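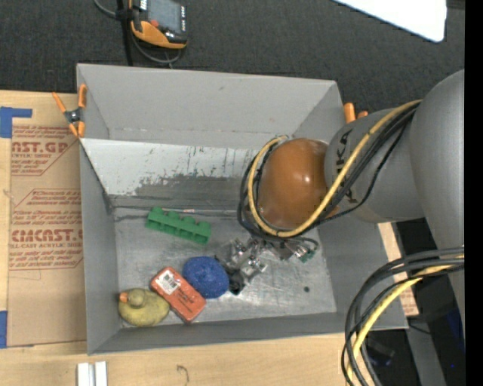 Re: can a machine do a single chore in your house yet?

trurneck_tom wrote:
OK so my sister-in-law swears we'll all have a laundry robot in two years. I run the back half of a small packing shop and I'd settle for one that clears a tote without me standing over it. Is anyone getting real use out of these things?

dishpit568 wrote:
Depends what you call a chore. My floor vac is nine months old and I love it, but it ate a sock in March and I had to take the whole brush out. Picking stuff out of a bin is a different animal. A ball next to a box next to a rubber duck sounds like nothing, my toddler does it all day long, and it's still hard for an arm. Everything's a different shape and half of it is touching something else.

Vidal_garage wrote:
Hard, sure, but you're about five years behind! We had a Virnow cell on trial where I work and it did 345 mixed picks on the first shift with me babysitting. Toys, soap, boxed bulbs. I went in a skeptic and came out wanting one (not at that price, lol).

dishpit568 wrote:
And how many did it drop?

Vidal_garage wrote:
Fair. I didn't write those down. It hated anything shoved up against a wall, corners were the worst, and I reached in a lot.

trurneck_tom wrote:
See, that's my problem. If I'm reaching in a lot I may as well do the tote myself. My guys clear roughly 400 pieces before lunch and they talk to each other the whole time.

iltenik_ann wrote:
I disagree with both of you, kind of. A shop bin is the easy case, it's bolted or clamped down and it's the same bin tomorrow. My kitchen drawer isn't. I'd buy for the shop now and wait on the house.

trurneck_tom wrote:
Might ask for a trial then. Will report back if I get one.

Comments (3)

mopbucket: Still waiting on one that folds fitted sheets.

gus_r: Corners, yes!! Same with ours.

lowshelf: What did the trial cost you, Vidal?

Contact us | Copyright Iltenik Boards | Back to top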